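Chapter 6
Packing Flat Goods at the Table

What you will study in this chapter
How a small packing table is laid out
How to pick up, check and turn a flat item before it goes into a container
When to stand an item on its end and when to lay it down
How to record what was packed

Words to know: work surface, open-top container, insert, cutout, packing slip, return, short count

In Chapter 5 you followed an order from the shelf to the cart. The goods were mostly boxed already, and the work was mainly lifting and stacking. Chapter 6 moves to the table. The goods are light and flat, and many of them come without a box of their own. Phone cases are used all through the chapter. They are cheap and easy to get for classroom practice, and they have a front, a back, a top and a bottom, so a packer can get every one of those wrong.

A story from the stockroom

Áine Ó Flaithearta ran the packing room at Foltedlow, a mail-order seller of phone accessories, when the firm took on a new style of black case. The first order was for 349 of them, going out to a shop called Trevham. The order left on time. In May the shop sent back 67 cases. None were broken. They had been packed face down with the open side up, and small bits of torn paper and grit had collected inside them on the trip. The shop did not want to clean them before putting them on display.

Ó Flaithearta changed two things. She had the packers stand each case upright in a tall container, and she had them wipe the table before every order. The second order to the same shop had no returns. Keep the story in mind as you read, because Exercise 4 asks you to say which of the two changes mattered more and how you would find out.

Why the surface matters

Most packing tables are wood or steel with something laid over the top. A white board or a large sheet of paper is a common choice. Dark goods show up well against it. So do crumbs, threads and grit, which is the main point for anyone packing black plastic. A pale surface also helps when you are looking through a cutout. If the hole is clear, you see white through it. If a scrap of film or molding is left in the opening, you see that instead.

The board should be large enough to hold the item being packed, the container it is going into, and a clear space between them. Tape, scissors and pens belong off the board. Gearóid Geraghty, who taught the packing course on which this book is based, used to make students clear the board completely and start over if he found a pen on it.

Containers for flat goods

A tall, narrow container with an open top holds a flat item on its end. The sides keep it from falling over and the packer can see the upper edge without lifting anything out. A shallow tray is faster to load, but items slide in it and rub against each other. Compare the two kinds again when you reach the table in Section 6.3.

The item does not have to sit fully below the rim at the table stage. Part of it may stick up. What matters is that it goes in straight and comes out straight. The lid, if there is one, is dealt with in Section 6.4.
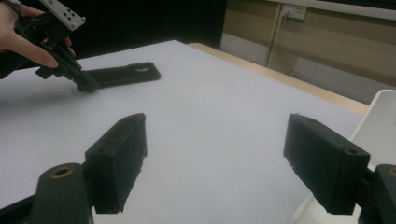
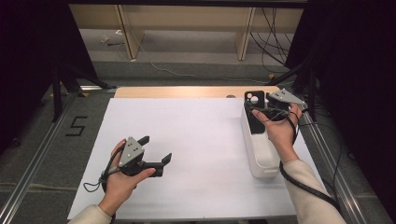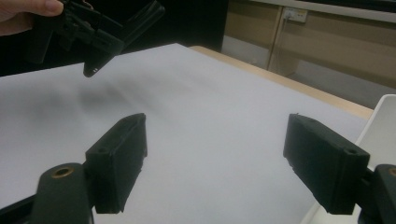
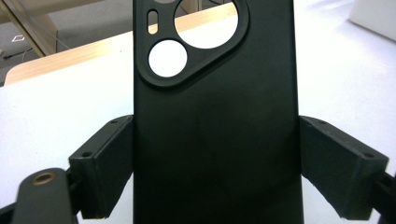 White work surfaces for packing. In the second picture a tall, open-topped white container stands on the board. The fourth picture shows the back of a black phone case, with its raised camera surround and openings.

6.1 Picking up and checking a flat item

A flat item lying on a flat table is hard to pick up cleanly. Press down on it and it slides. Try to get under it and you scrape the edge. The method used in this book is to take it by its two long sides, near the middle, with even pressure. Once it is off the table, turn it so the back faces you.

Check in this order:

1. Look at the long edges. They should be straight, with no nicks.
2. Look at the camera openings. You should be able to see through each one.
3. Look at the flat part of the back. Dust can be wiped off. Scratches cannot, and the item goes to the reject tray.
4. Turn it over and look inside.

Smudges are a separate matter. A matte case shows finger marks easily, and a few faint ones are allowed unless the order says otherwise. Wipe with a dry cloth, once, from top to bottom.

Lower the case into the container with the camera end up. Do not drop it the last inch. If it leans, take it out and try again before you reach for the next one.

6.1.1 Recording the count

Write the count on the packing slip when the container is full, and at no other time. A packer who writes as he goes will sooner or later write a number for an item still lying on the table. Zixuan Yuan, packing an order of 87 cases for Odarier, was stopped twice by the telephone and finished with a short count of 2. Both cases were found under the edge of the board. The slip was wrong, and the label had already been printed from it.

Before you go on

Look at a phone case you own or can borrow. Name each opening in it and say what it is for. If you cannot tell what an opening is for, write down its shape and where it is. Bring your notes to the practice session for Section 6.2, where you will pack the same case first in a tray and then on its end.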